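By May the perfume had cost Larholm over 375 dollars and still smelled like the inside of a school bag.

Yevhen Holovko had named it Vendari before he had made any, which he considered good business. The recipe came from a notebook marked Gautier, bought for two dollars at a clearing sale in Pivgate, and called for bergamot, cedar and something he had read first as moss and later as mess. Batch 32 had been moss. He spread the black cloth over the bench again, because a black cloth made him feel like a professional, and because it hid batch 31.

Six holes in the rack, and he had never yet had six ideas at once.
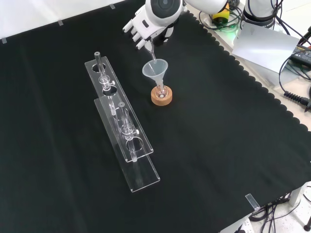
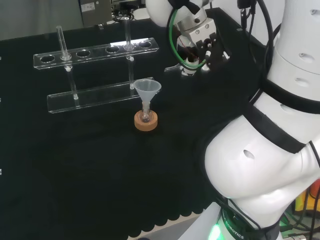

It wanted a night to settle, according to the notebook. Yevhen gave it until teatime, put a dab on each wrist and went next door with his arms held out like a man selling a carpet.

Maureen took her time over the left wrist and went back to the right. It reminded her of her uncle's ute, she said, and before he got his hopes up, she had never been fond of the uncle – though the ute had been all right, and if he could get rid of the uncle she might take a small bottle for the bathroom.

He walked home and wrote "less uncle" in the margin, underlined it, and went looking for the cedar.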